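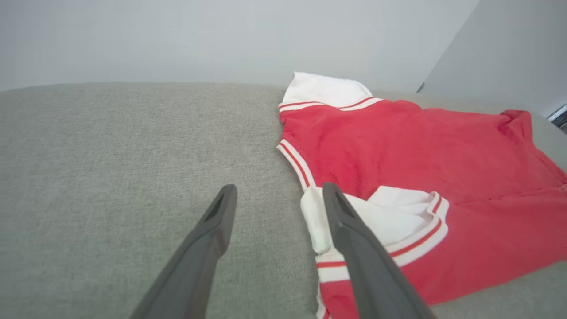 Folding a Jacket Without a Table

Every guide to folding starts with "find a large, clean, flat surface," as if we all kept one. I have a couch. It will do.

Step 1. Clear a patch big enough for the whole jacket. Close the front and smooth the body with your palms. Striped trim makes a handy guide – if the stripes wander, so will your fold.

Step 2. Turn it face down, collar away from you. Fold one side in toward the middle and lay the sleeve straight down the back. Repeat on the other side. Thick cuffs will fight you. Cross them a little and move on.

Step 3. Bring the hem up to the collar, then fold once more if your drawer is as shallow as mine. 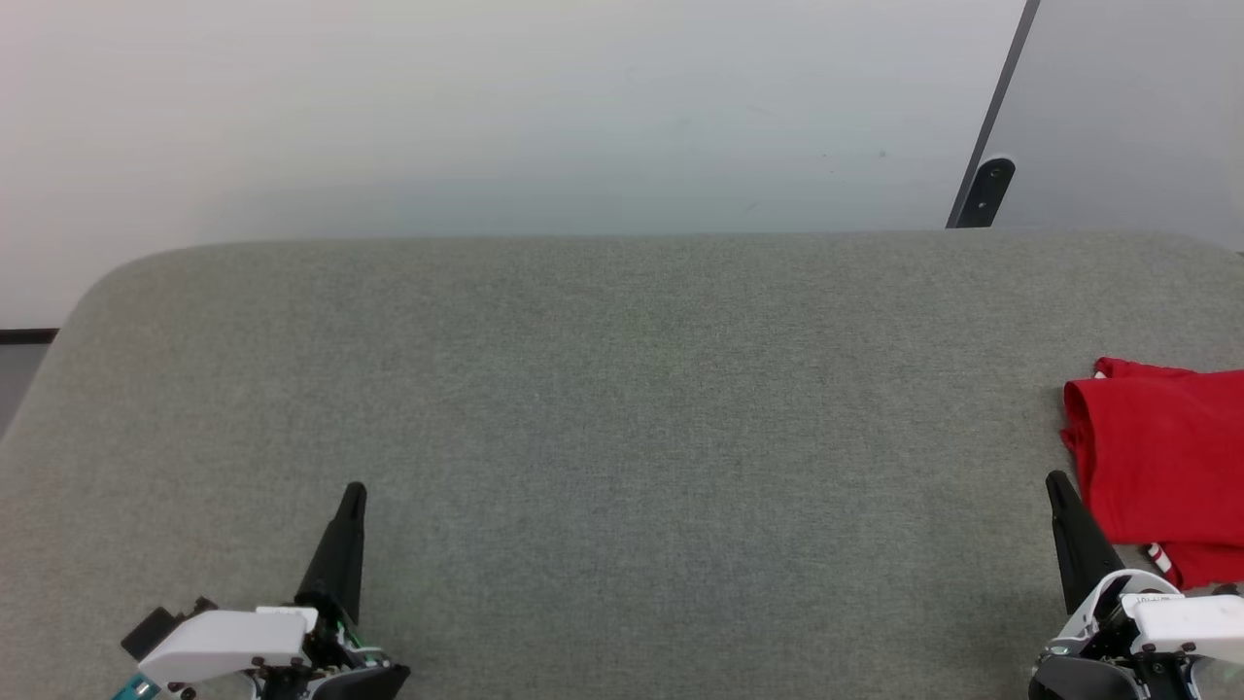 Step 4. Put it away. Elfriede Frei taught me steps 1 to 3 in around 70 seconds. This one has been known to take me until March.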